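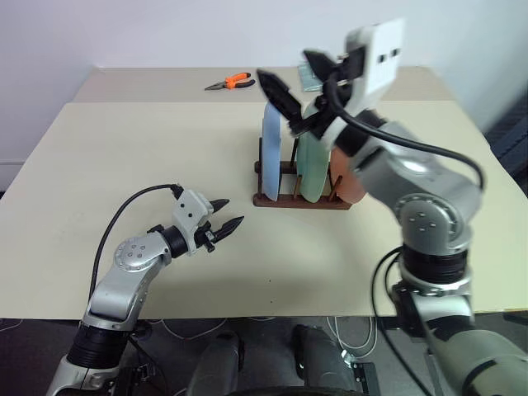 Dark wooden rack with pegs, three plates standing in it.

Wooden dish rack: oil it, varnish it or leave it alone?

Posted by Nattawut Wiriya, Fri 5 April

Hi all! I've fallen completely in love with wooden dish racks. It's the low kind with upright pegs, dark brown, and it makes even my boring plates look like they belong in a nice café. I've been using the wire one that came with the flat for years and I can't believe I put up with it.

My worry is water. Mine has been beside the sink since January and the base is starting to feel a bit rough and furry underneath, and one peg has gone a paler colour at the bottom. There were no care instructions in the box, just a sticker that says Casham and "hand wash". I don't know what timber it is, sorry.

Should I be oiling it? Varnishing it? Also, is it silly to keep only a few plates in it and dry the rest with a tea towel? The bench is 433 mm deep so I haven't got room for anything bigger.

Thierry Coste

Oil, definitely oil! Food-grade mineral oil from the chemist or the hardware store, whatever you'd put on a chopping board. A 300 mL bottle will last you ages.

Let the rack dry right out first, and I mean a couple of days on its side somewhere airy, out of direct sun. Then go over the furry bits with fine sandpaper (240 grit is plenty) in the direction of the grain, wipe off the dust with a barely damp cloth and let it dry again. Rub the oil on with an old T-shirt, get right down into the joins where the pegs meet the base, leave it overnight and wipe off whatever hasn't soaked in. Do a second coat if it still looks thirsty. I do mine every 8 weeks or so and it takes ten minutes, and the colour comes up beautifully every time, I still get a kick out of it.

I'd skip varnish. Plates knock against the pegs all day, the finish chips, water gets in behind it and you end up sanding the whole lot back. The pale peg is probably just where a finish has worn off, but give it a wiggle. If it's loose, a dab of waterproof wood glue before you oil will fix it.

Don't use olive oil, it goes sticky and smells.

Kevin Quintero

Got mine from the markets, never oiled it, still going. I just tip it up on its end at night so the bottom dries. Love it though, great for the good plates!

Édgar Sotelo

Agree with Thierry on the oil, and I'd add some feet. The furry patch underneath is from sitting flat on a wet bench. I stuck four little rubber bumpers under mine and the air gets through now, huge difference for next to no money. Put them on before you oil, or the adhesive won't hold.

And no, not silly at all! Three or four plates with a gap between them dry heaps faster than a full row jammed in together. I put mine in every second slot and do the pots by hand.

Last updated: January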